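Section 3. Planning the Purchase of Hand-Held Gripper Stations

3.1 Scope

This section covers budgeting and ordering for a Pendano collection station. Read it before any hardware is ordered. Assembly starts in Section 4, and marker calibration is in Section 6.

A station consists of one pair of hand-held grippers, one operator harness, the marker set, the recording computer with monitor, and the cabling between them. Furniture, lighting and task objects are not part of the station and are not included in any Pendano quotation.

3.2 Before you request a quotation

1. Decide how many operators will record at the same time. Order one full station per operator. Stations can be shared between shifts but not within a shift.

2. Measure the room. Record length, width and ceiling height, and mark the windows and the light fixtures on the plan. Send the plan with the request.

3. List the tasks to be recorded in the first budget period. State for each task whether it is done standing, seated, or walking between two places. Walking tasks need the long cable set (part 318).

4. Check the power supply. Each recording computer needs its own outlet. The chargers may share a strip.

5. Name one cost center for spare parts. Split cost centers delay replacement orders.

Note: Window blinds are a common omission from the room budget. Direct sun on a marker face can wash out the pattern. Get a price for blinds at the same time as the station.

3.3 Line items

Enter the following in the purchase request. Items marked R are required for the first order.

Gripper pair, left and right, with finger pads fitted — R
Operator harness, adjustable — R
Marker set, printed and mounted — R
Recording computer and monitor — R
Cable set, standard or long (part 318) — R
Finger pads, spare, per pair
Marker faces, spare, per set
Transport case, lockable
Extended support, 60 months

Grippers are sold in pairs only. A single replacement gripper can be ordered through Cergate, but it ships without a marker and has to be calibrated against the remaining one. Allow for this in the schedule as well as in the budget.

Caution: Do not substitute locally printed markers for the supplied set. Paper stock and print scale both affect tracking. Recordings made with substituted markers are not covered by support.

3.4 Consumables

Finger pads are the main running cost. Pad life depends on the surface of the objects handled and can be up to 700 recorded hours with smooth, dry items. Rough or oily items shorten it sharply. For a first budget with no usage history:

1. Order 2 spare pad sets per station.

2. Log the hours at each pad change from the first day.

3. Revise the order quantity after the first quarter, using the log.

Marker faces seldom wear but do get scratched in transport. If stations will move between sites, order the spare set and the transport case together. The case foam is cut for one gripper pair and will not take the harness — pack that separately.

3.5 Floor space and furniture

The operator must be able to extend both arms without touching a wall, a table or another operator. Leave a clear walking path on the side where the cables do not run. Chairs, cartons and loose panels should be stored away from the recording area before acceptance testing, and storage for them should be in the plan if the room has none.

Two operators working face to face can bring their grippers close together. The software tolerates this, but each marker must stay visible to its assigned camera. If space allows, place the stations side by side.

Hand-held grippers in use, with their marker tags fitted:
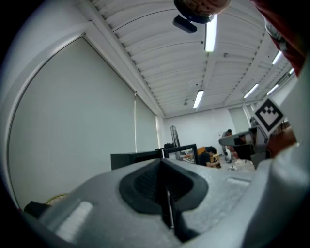
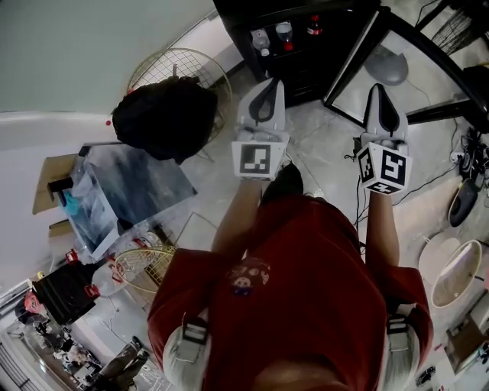
3.6 Approval and lead time

1. Submit the purchase request with the room plan and task list attached. Requests without a plan are returned.

2. Confirm the delivery address and a contact for the loading area. Computers and grippers ship from separate warehouses and may arrive on different days.

3. On arrival, check the serial numbers on each gripper pair against the packing list. Left and right must carry the same pair number.

4. Report shortages to Gosling, the shipping agent, before opening the inner packaging.

Orders received after the March price revision are billed at the new rate, including orders quoted earlier but not confirmed in writing.

Note: Sites that already hold an Ovico software license should enter the license number on the request. The license fee is then removed from the quotation. It cannot be refunded once the invoice has been issued.

Keep a copy of the signed request with the station log. The support desk will ask for the request number on the first call.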